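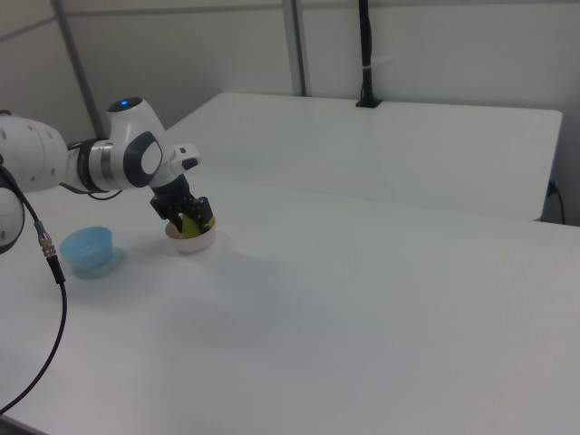 Photo: Polyxeni Fragkou

Nondthorpe Play Kitchen Group, minutes, June meeting

Started 7:30, Lesard room. Jozef Van Acker chairing, Polyxeni Fragkou taking notes (sorry for the shorthand). Apologies from the Harries lot, stuck on the bridge.

Last minutes. Read, agreed. One fix, the shelf order was 2 units, minutes said 3.

Bowls and play food
Long one. Jozef wants every bowl set out the same way for the little ones' sorting table. White bowl for the fruit, light blue one next to it, left empty so the kids have somewhere to move things to. Agreed. Small bowls only, the big mixing ones go back to the top cupboard.
Polyxeni asked if we keep the mixed fruit or go one kind per bowl. Talk went on a while. Mixed for now, look again after the summer.
Pieces with split seams or teeth marks to be pulled out, not put back at the bottom of the box!! Box by the door is for repairs.
Lids: still don't know where they went.

Tables
White tables staying. The two don't sit level where they meet, bowls catch on the join if you slide them accross. Options were shims under the legs or just work off the front one. Front one only until somebody brings shims. Jozef has some at home, thinks.
Plain tops, no cloth. Cloth slides and the bowls go with it.
Wipe down after every session, spray is under the sink.

Cupboard
Labels falling off again. Rudard labels no good on the plastic boxes, try the cloth tape. Polyxeni to do the bottom two shelves before Monday.
Puzzles with missing pieces, give it one more look then out.

Money
70 in the tin. 35 of that set aside for new play food, veg mostly, we are short on veg. Receipts in the envelope please, not loose in the drawer.
Rent paid to end of month.

Open morning
Doors 10, set up from 9:15. Sorting table nearest the window, dress up at the back. Tea for grown ups in the hall, not in the room. 30 flyers printed, half gone allready. Harries to ask about borrowing the urn.

AOB
Tap drips. Reported twice. Jozef will ring them.
Stool with the wobbly leg, do not use, it's turned to the wall.

Closed 8:50. Next one same room, same time.

Comments (3)

Marta: the lids are in my garage, washed, will bring them Monday

dj_k: can we do pasta shapes as well as fruit? mine has gone off fruit completely

Polyxeni F: yes to pasta but the big shapes please, and thank you for the lids Marta!!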